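Purchasing for Small Operations
Handout 4: Buying Supplies in Quantity

Welcome back! Last week was all about finding vendors. Now we get to my favorite part of the whole course, which is working out how much to buy once you've found one. It sounds dry, I know, but this is where a small shop can free up real money without selling a single extra thing.

Start with unit cost

The price on the carton tells you very little until you divide it. Take the paper towel case from the class worksheet. Vendor A (we called it Hatero) sells a case of 90 rolls. Vendor B (Doucette) sells a case of 79 rolls at a lower sticker price. Most of you picked Doucette on the first pass, and most of you changed your minds after doing the division. Do the division first, every time, and write the answer on the quote itself so you don't have to do it again in September when the reorder comes around.

Watch for different units hiding under the same word. A "pack" from one vendor may be a sleeve from another. Gloves are quoted by the piece, by the pair and by the box, sometimes on the same page.

Landed cost

Unit cost is only the start. Landed cost is what the item has cost you by the time it's on your shelf:

price of goods
+ freight
+ handling or small-order fee
+ any tax you can't recover
= landed cost

Then divide by units again. Freight is the one that catches people. A light, bulky item such as foam cups can cost more to move than to make, and a cheap case from far away may lose to a dearer one from across town.
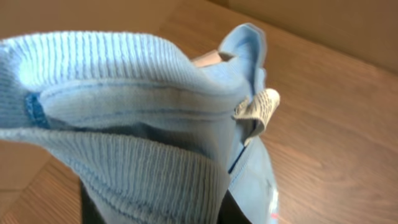 Light blue sock with a ribbed cuff. Knit goods are often quoted by the dozen pairs.

Carrying cost

Here's where we slow down a little. Stock sitting on a shelf is money you've already spent. It takes up space, it can go out of date, and it can be damaged. Add these up over a year and divide by the average value of what you hold, and you have your carrying rate. We'll use the rate printed on the worksheet for now, but please try it with figures from your own workplace if you can get them. It's a great exercise, and the result is nearly always higher than people guess.

Things that carry well: trash liners, copy paper, light bulbs, plain fasteners.
Things that carry badly: adhesives, batteries, hand sanitizer, anything with your logo on it if the logo might change.

Reorder point

The formula is short:

reorder point = (daily use x lead time in days) + safety stock

Safety stock covers the late truck and the busy week. Set it higher for items that would stop work if they ran out, and lower for items you can pick up down the street. In the Wendthorpe case, the office ran out of label stock twice while holding 551 unopened binders. Read that one closely — the binders and the labels came from the same vendor, on the same order form, and the buyer was filling the order up to reach free freight. 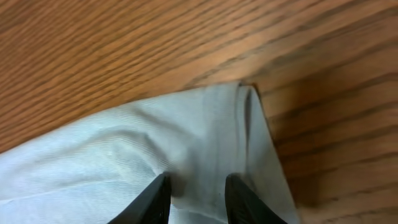 White twill-weave cloth on a wooden tabletop.

Samples and specs

Ask for a sample before a first bulk order and keep it after the order arrives. A written spec should cover size, material, weight or thickness, color, pack count and the change notice you expect from the vendor. For textiles, add the weave and ask about shrinkage. When a delivery looks wrong, you compare it with the sample and the spec, and the phone call gets a lot shorter!

Price breaks

Work through the Zarnari price list, all 4 tiers. For each one, find the landed unit cost, then the months of stock you'd be holding, then the carrying cost for those months. Plot the total. You'll see a dip somewhere in the middle, and finding that dip is the whole fun of it.

For next class

Finish the Zarnari problem and bring your plot. Due 7th November, on paper please.
Read the second half of the Wendthorpe case.
Pick one item your workplace or household buys often and write a spec for it, one page at most.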